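Accueil | Arts de la table | Luminaires | Glossaire | Index

Bougeoir et bougie chauffe-plat

Le bougeoir est un support destiné à recevoir une bougie et à en recueillir la cire. Il se distingue du chandelier, qui porte plusieurs branches, et du photophore, dont la paroi entoure la flamme. Dans l'usage courant, les deux premiers termes se confondent souvent. Les modèles de table hauts et minces sont parfois appelés flambeaux dans les catalogues anciens.

Forme

Un bougeoir simple comprend trois parties : le pied, généralement rond et évasé, la tige, et la coupelle ou douille placée au sommet. La largeur du pied détermine la stabilité de l'ensemble. Un modèle haut à base étroite bascule facilement au moment où l'on enfonce la bougie ; on le tient alors par la tige, l'autre main servant à poser la bougie bien droite. Les finitions dorées sont les plus répandues dans la décoration de table, devant le noir mat et le verre.
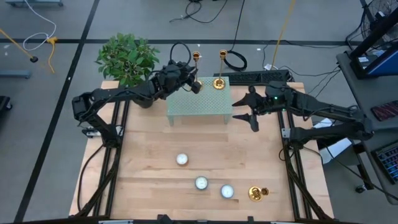

La bougie chauffe-plat est un disque de cire coulé dans un godet métallique peu profond. Sa mèche est maintenue par une petite plaque au fond du godet. Elle fond entièrement pendant la combustion et ne peut donc pas être utilisée sans son godet. Son nom vient de son emploi sous les réchauds de table. Le godet est souvent de couleur argent, mais il existe des séries teintées, notamment cuivre ou bleu.

Présentation en gradins

Les bougeoirs dorés se vendent fréquemment par séries de hauteurs différentes. La décoratrice Sioned Eynon nomme « gradin » la disposition dans laquelle ils sont rangés en ligne, du plus court au plus haut, à l'arrière d'un petit plateau surélevé. Les bougies chauffe-plat occupent le bord avant, sur une ligne parallèle. Le plateau sur pieds délimite la composition et permet de la distinguer du reste de la table. Une plante verte en pot est souvent placée à côté, assez loin pour que le feuillage ne surplombe pas les mèches.

La maison Liapis a inscrit un plateau carré de ce genre à son catalogue en 2000, sous le nom de Hustska. La version initiale mesurait 20 cm de côté. Glykeria Chrysikopoulos, qui en a dressé l'inventaire, recense 52 variantes de couleur et de perçage, dont presque la moitié n'a été produite qu'une saison.

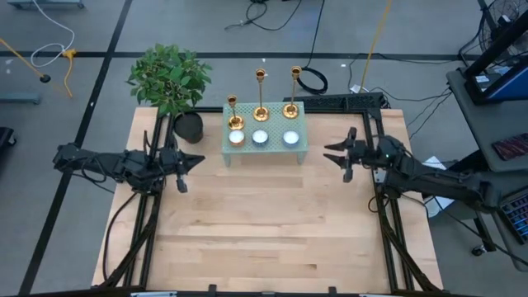 L'ordre de pose va de l'arrière vers l'avant. Les pièces hautes sont mises en place les premières, puis les godets. Pour le rangement, on procède en sens inverse et l'on couche les bougeoirs tête-bêche dans leur boîte.

Entretien

La cire figée se retire à l'eau tiède, sans lame. Les surfaces dorées s'essuient avec un chiffon doux. Sur un plateau perforé, les coulures qui traversent les trous atteignent le dessus de la table ; une feuille de papier glissée entre les pieds suffit à les recueillir. Un écart de 6 cm entre deux flammes est l'usage retenu dans cet article.

Articles liés
Éteignoir
Mouchette
Photophore
Plateau Skullow
Réchaud de table
Verrerie Nelo

Contact | © Index des arts de la table | Mise à jour : 15 octobre 2025 | Haut de page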